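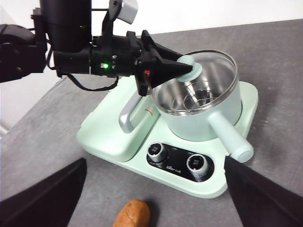 Bimerum arm holding a glass lid by its knob at a mint-green countertop cooker.

Frequently Asked Questions: Bimerum Kitchen Handling Kit

What does the kit include?
The standard kit includes one arm, one gripper with tapered fingers, a table clamp and a license for the Troltura task software. Cookware and appliances are not supplied.

Can the gripper lift a glass lid?
Yes, provided that the lid has a raised knob or handle. Flat lids require the wide finger set, part 767, sold separately.

Must our appliances be modified?
No. The kit is intended for ordinary household cookers with rotary knobs. Each appliance must be taught once before use. Teaching normally requires one working session with a trained operator.

How many tasks can be stored?
The controller stores up to 1,000 tasks. Tasks may be copied between controllers that run the same software version.

May the arm be used while staff are at the table?
Staff may work at the same table in reduced speed mode only. Full speed requires a guarded area — see the safety sheet delivered with the kit.

How are the fingers cleaned?
Remove both fingers, wash them by hand with mild soap and dry them fully before refitting. Do not place them in a dishwasher.

Is a trial available?
Institutions may borrow a kit for 9 weeks. Applications for the next trial period close in January. Return shipping is paid by the borrower.

What is the warranty period?
The arm and controller are covered for two years. Fingers and clamp pads are treated as wearing parts and are not covered.

Whom should we contact?
Trial applications: Miyuki Koyama, Nagano office.
Repairs and spare parts: Sota Honda, Deltau Service Desk. The desk is closed on Sunday.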